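Orno Kitchen Handling Project
Progress report to the Bloxham fund, December

Prepared by Sulastri Liew, equipment and planning

Spending and orders

The second instalment arrived at the start of the period and most of it is now committed. We have bought three pairs of hand-held grippers from Asow and have had all of them in use since delivery. The fourth pair in the original budget has been put back. We would like to see how quickly the finger pads wear before we order more of the same pattern.

Replacement pads cost more than we allowed for. The supplier sells them only in full sets, and a set comes to £445 with carriage. We budgeted for one set in the year and now expect to need two. Irfan Rahman has asked Asow for a price on single pads and is waiting for an answer.

The fixed arm is the largest item still to be bought. We had two quotations at the time of the last report and now have three. Vultari is the cheapest on the arm itself but charges separately for the mounting plate and for the first year of service. Once those are added the difference is small. Delivery from Vultari is eight weeks from order, and the other two firms would not commit to a date in writing. Our preference is Vultari, subject to your agreement to move the unspent gripper money into the service line.

Recording work

Sessions have gone on in the mornings, when the kitchen is free. Baking tasks were brought forward because the ingredients are cheap and keep well. Irfan runs the sessions and checks the recordings the same afternoon. Roughly a tenth have been set aside because tracking dropped out for part of the task, mostly when one hand passed behind the other. We have changed the order of some tasks to avoid this.

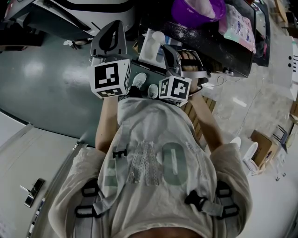
The cleaning and consumables line needs to go up next year. It was worked out for packing and sorting tasks, and baking is harder on the equipment. With white powder scattered over the black counter and the gripper jaws working right at its edge, we have to plan for wiping down after every session and for a proper strip and clean each month. The marker cubes at the base of the grippers are white with black patterns, and we want spare printed faces in stock before the spring. We have also added sealed covers to the specification for the fixed arm, and all three suppliers have been asked to price them.

Decisions needed from you

Approval to place the arm order with Vultari.
Approval to move the money for the fourth pair of grippers to service.
A view on whether the second set of pads can come out of contingency.

If the order is placed in January we would expect the arm in March, with fitting to follow once the bench has been strengthened. Irfan is getting a price for that work and will send it separately.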